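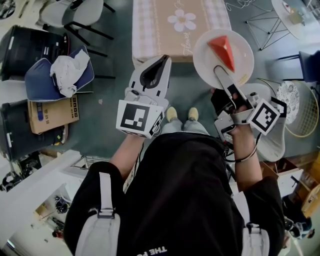
Evening Kitchen and Dining Room Assistant, Gotbridge Community Supper
Part time, paid, starting in September

We have been putting a hot supper on the table in Gotbridge for 9 years now, and we are looking for one more pair of hands to join us in the kitchen and out in the dining room. If you like feeding people, don't mind a noisy room, and can carry on a conversation while you scrape a roasting pan, please keep reading, even if you have never done this kind of work before. Plenty of us hadn't either.

A little about us

The supper began in the back half of the old Kartha furniture store, with borrowed tables and a stove that only lit on two burners. We have since moved down the street to the Skodero building, where we have a proper kitchen, a walk-in cooler, and a dining room that seats 74 people if everyone is friendly about elbows. We serve four evenings a week, and on a full week we send out 300 plates. Some of our guests come because money is tight. Others come because the house is too quiet at that hour, and a few just really love the cornbread. We don't ask which, and we would want you to be comfortable with that.

We use real plates and real silverware. It makes for a lot more washing, and every so often somebody new suggests that paper would be easier (it would!), but people sit longer and eat better off a real plate, and we are pretty stubborn on the point.

What you would be doing

The shift runs from 3:30 p.m. to 8:30 p.m. The first stretch is prep: peeling, chopping, getting the big pots going, setting out the bread, and making sure the tables are wiped and the water pitchers filled. The cook plans the menu and will tell you what is needed, so you won't be asked to invent a dinner out of eleven cabbages, though we have seen it done.

Doors open at 5. During supper you'll be plating at the counter, carrying meals to guests who have trouble with a tray, topping up coffee, and clearing as tables finish. We bring seconds around at 6:15, and that is usually the loudest and nicest part of the evening. After 7 it's mostly dishes, sweeping, wrapping leftovers with the date on them, and taking the trash and compost out to the alley.

Once a month we ask you to come in an hour early to help unload the dry goods delivery. The sacks of rice and flour can weigh up to 49 pounds. There is a hand truck, and there is always someone to lift with you, so please tell us if lifting is hard for you and we will shuffle the jobs around.

Who we are hoping for

Somebody steady, first of all. The guests get attached to the people who serve them, and they notice when a face is missing. We'd like you to be able to commit to at least three evenings a week through the winter, with time off for holidays and family things like anybody else.

You should be able to stand for most of a five-hour shift, follow food safety rules without being reminded too often, and stay kind when somebody is having a bad night and takes it out on the potatoes. A food handler's card is helpful. If you don't have one, we'll pay for the course and for the time you spend taking it. Any second language is very welcome in our dining room, and so is being able to read large handwriting on a steamy whiteboard.

You don't need a diploma, and a gap in your work history won't worry us. We have hired retirees, students, and parents going back to work after a long time at home.

What we offer

Hourly pay, with the rate printed on the application form and reviewed each spring. Paid sick time from your first shift. Supper every evening you work, eaten sitting down, before the doors open. Aprons and non-slip shoes are on us. The Buvex bus stops right across the street, and the last one leaves late enough to get you home after closing. If you drive, there is free parking behind the building, but go slowly over the drain by the gate.

How to apply

Stop by the Skodero building between 1 and 3 p.m. on any day we're serving and ask at the side door for an application, or ask for one at the front desk of the Gotbridge library. It's a single page. In the space at the bottom, tell us about a meal you remember, good or terrible. We read every one of those, and they have told us more than most resumes.

If we think it could be a good match, we'll invite you to come and work one paid evening alongside us, so you can see whether you like it before either of us decides anything. Wear something you don't mind getting gravy on, tie back long hair, and come hungry, because staff supper is at 4:30.

We'll keep taking applications until the position is filled. If you need the form in larger print, or would like someone to fill it out with you, just say so at the door.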